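How to line and use a small desk-top pedal bin

A small lidded bin is handy on a worktable where you open a lot of parcels or packets. It keeps clear wrappers off the floor and out of your work. The method is simple, but small bins are fussier about their bags than big ones, and most complaints we get about them are to do with a liner that slips down inside.

What you need

A small bin with a flip-up lid
A roll of thin white liners
A damp cloth
A spare jar or tub for ties and other small bits

Choosing the liner

Measure the bin before you buy. You need the height and the distance all the way round the rim. The liner should be at least 7 cm taller than the bin, so that there is something to fold over the top. If it only just reaches the rim, the first handful of rubbish will drag it in. A liner that is too big is less trouble, as you can let the extra hang down the outside.

Dreketti small liners fit most bins up to 18 cm across. Trellitz ones are a bit thinner and come in rolls of 95, and they do well enough for dry waste such as packaging. For anything with food in it, use the thicker kind.

Fitting the liner

1. Flip the lid right up so it stays open by itself. If yours drops shut, prop it or take it off.
2. Wipe round the rim and the inside with the damp cloth, then let it dry.
3. Open the bag fully and shake some air into it. Thin bags stick to themselves, so rub the top edge between your fingers to part it.
4. Lower the bag in and push the bottom down with your fist.
5. Fold the top edge over the rim all the way round and pull it down on the outside. Creases are fine.
6. Press the bag against the inside walls to let trapped air out. If it balloons up, lift one side of the fold, press again and put the fold back.
7. Close the lid once to check that the bag doesn't catch.

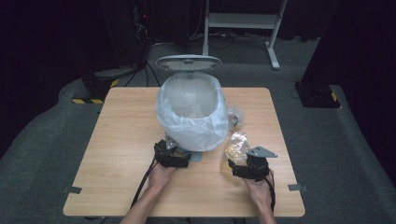
Small bin with the bag folded over the rim and the lid up, clear wrappers waiting beside it.

Where to put it

Put the bin at the back of the table, in the middle if you work with both hands, and leave the space in front of it clear. If it has a pedal or a base that sticks out, turn that towards you. On a smooth top the bin may slide when you push rubbish in, and a piece of non-slip matting cut to the size of the base will stop it. The Curkero mat sold for drawers is cheap and cuts with kitchen scissors.

Putting wrappers in

Clear film is the awkward one. It weighs next to nothing and springs open again as soon as you let go.

Empty each bag before you throw it away. Feel along the bottom corners, as small parts and instruction slips hide there. With fabric items, take the contents out and put them to one side first. Take off any twist tie and drop it in the jar.

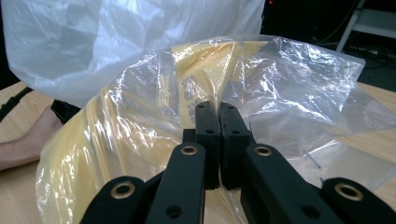
Pick the bag up by a single fold, near the middle, and gather the loose sides in towards it. Squash it into a ball and push it below the level of the rim before letting go. Wrappers left sitting at the top will stop the lid closing. Do them one at a time until you get the hang of it, as two together tend to spread out again.

If your council takes soft plastic separately, keep this bin for film only and put paper and card somewhere else.

Emptying

Change the liner when it is nearly 95 per cent full. Unfold the edge, gather it in one hand, squeeze the air out and tie a knot before you lift. Keep a few spare liners flat in the bottom of the bin, under the one in use, and the next one will be there ready.

Written by Feng-yi Kuo
Last updated 2024-07-30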